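Locktime

A reconciliation is done from the outside in. The public ledger comes first, then the company's own books, then the paper. When the three agree, the line is closed and initialled. When two of them agree, the third is usually the paper.

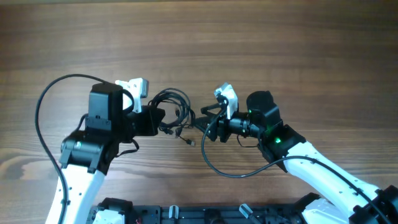
FICTION
Words: a former reconciliations clerk
Reading time: 9 minutes

Plidora stopped trading in June at four in the afternoon. The website was replaced by a notice in grey type. Customers could no longer log in, buy, sell or withdraw, and the telephone number played a recording that gave the address of the website. By the evening the company's assets were under the control of the administrators, Bailly, and by the next morning I was under the control of Bailly too, on a day rate, with a desk on the second floor of an office in Stumham and a pass that opened the front door but not the car park.

My instructions ran to one page. I was to list every wallet Plidora had held, confirm each balance against the public ledger, and match the total to what the customers were owed. I was to report any movement of funds after the time of closure. There should have been no movement. The signing machines had been switched off and their keys sealed in bags, and the bags had been put in a safe to which Bailly held both combinations.

I found the first movement before lunch. Two coins had left the reserve wallet at 02:00, ten hours after closure, and gone to an address which Plidora's books called Wundanura.

I checked the clock on the ledger against three other clocks. I checked that the wallet was the reserve wallet. I asked for the bag register and was sent a scan of it, which showed every seal intact. Then I wrote a short note to Bailly, headed "Movement after closure (1)", and put the bracketed figure there in case of others.

The next night two more coins left at 02:00.

There are few ways for money to leave a wallet whose keys are in a safe. Somebody may have a copy of the key. Somebody may have opened the safe. Or the transaction may have been signed while the key was still in use and kept back until later. The last of these is quite ordinary. A transaction can carry a locktime, meaning a moment before which the network will refuse it. It can be signed in March and be worthless until August. It works like a post-dated cheque, except that the bank will not look at it early and the person who wrote it does not have to be asked again.

I looked at the payments to Wundanura one at a time. Each was for two coins. Each carried a locktime of 02:00 on the day it was paid. They began long before closure and they had never missed a night. Each also used, as its source, a separate small parcel of coins which had been set aside in the reserve wallet on a single morning, all parcels the same size. I sorted the wallet by parcel and got 181. A parcel is either spent or not spent, so it was easy to see how far along the series had got.

Bailly replied to my note on the third day. They wanted to know the identity of the payee, the authority for the payments and whether they could be stopped. I was to answer in that order.

The identity took most of a week. Wundanura was a customer account, opened early, with a verified name and a postal address which I shall leave out. It had been used once. The holder had sent Plidora a single deposit of 362 coins and had then, according to the books, a balance of nil. The ledger showed the deposit arriving. The books showed it being credited, in the same minute, to a suspense account with a similar number. The last two digits had been transposed.

It was a posting error of the plainest kind. I have corrected hundreds. A form is filled in, a second person approves it, and the balance moves.

The form had been filled in. I found it in the ticket system, with the evidence attached in the correct order and the amount stated in figures and words. It had been refused. The reason given was a code, and the code, when I looked it up, meant that the suspense account had been closed at year end and its contents taken to income. To correct the error would have meant restating the year. The form had been submitted again and refused again with the same code. The third time it had been refused with no code at all, and the submitter's permission to raise that type of form had been removed.

The holder of the account had written in as well. The letters were in the paper files, which were kept in archive boxes in the corridor outside my room. They were polite. The first gave the date and size of the deposit and asked when it would appear. The later ones asked whether the earlier ones had been received. Each had been stamped on arrival and none had a reply clipped to it.
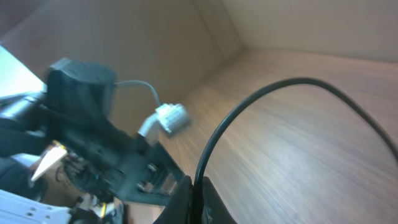

Wooden surface and pale walls, slightly blurred.

The authority for the payments was the second question. I took it to mean: who had signed. In Plidora's system no one person could sign. A batch was prepared at one terminal, checked at another, and released by the signing machine with a log entry for each stage. The log for the morning on which the parcels were set aside was complete. It recorded a routine job called "housekeeping, small outputs", and a second job twenty minutes later called "test, locktime, discard after use". Both had been prepared and checked properly. The checker would have seen a file of 181 transactions, none of them valid that day, described as a test. I thought that in the same chair I would probably have passed it.

The transactions had not been discarded. They had been copied to a service that holds such things and sends them out when they fall due. The service was paid in advance. It was not in Stumham, and as far as I could establish it was not in any particular place.

The preparer had left the company the same month. The log gave a staff number and no name. I had access to the staff list and could have put the two together in under a minute. I wrote in the working papers that the preparer was identified by number in the log, which was true, and gave the page reference.

I multiplied 181 by two. It came to 362.

The third question was whether the payments could be stopped. They could. A transaction of this sort depends on its parcel. If the parcel is moved before the locktime, the transaction points at nothing and the network drops it. Bailly had only to break the seals, start one signing machine and sweep the reserve wallet into a new one. The procedure would take a morning and need three people in the room. It was going to be done anyway as part of securing the assets. It appeared in the project plan under week six.

I wrote the answer up in full. I set out the mechanism, the parcels, the locktimes and the procedure. I stated that after the night's payment the number executed was 152 and that nine of those had been made since closure. I stated the value outstanding. I attached the refused forms, the log extracts and copies of the letters, and I put the letters at the front.

There is a rule about what I should have said next. When a company fails, its customers stand in a line together, and no one in the line is to be paid ahead of the rest. The rule is a good one and I have applied it against people I was sorry for. Under it, the nine payments were money taken from everybody to be given to one. Under it, also, Wundanura had no claim that the books could see. The balance was nil. The account would not have been sent a claim form, because the forms were being produced from the balances.

I stated both of these things, in consecutive paragraphs. I recommended that the account be added to the list of creditors in the amount of the original deposit, less sums received. I recommended that Bailly take legal advice on the nine. On the sweep of the reserve wallet I was required to propose a date, and I looked at the project plan and wrote, "As scheduled."

The report went up at five o'clock. Reports of that length were normally read within two days. This one came back after eleven with a single comment, on the first page, asking me to use the firm's new template. I moved the text into the new template. The new template put appendices in a separate file, and the separate file had to be requested.

In the meantime I went on with the other wallets. There were small differences in most of them, caused by fees, and a large one caused by a decimal point. I agreed the petty cash. I looked at the reserve wallet each morning when I came in, before the kettle, and entered the night's movement on a sheet I had ruled for it, with columns for the time, the parcel and the running total.

The legal advice was asked for in week four. In week five the lawyers asked for the appendices. The sweep had been in the plan for the start of week six and was moved to the end of it, as one of the three people was on leave.

When they broke the seals I was in the room as witness. The machine was started and the balance of the reserve wallet was read aloud so that I could agree it to my schedule. I agreed it. Someone asked how many of the small parcels were left, and I turned to the sheet and said that the last had gone at 02:00, and gave the total, and initialled the line.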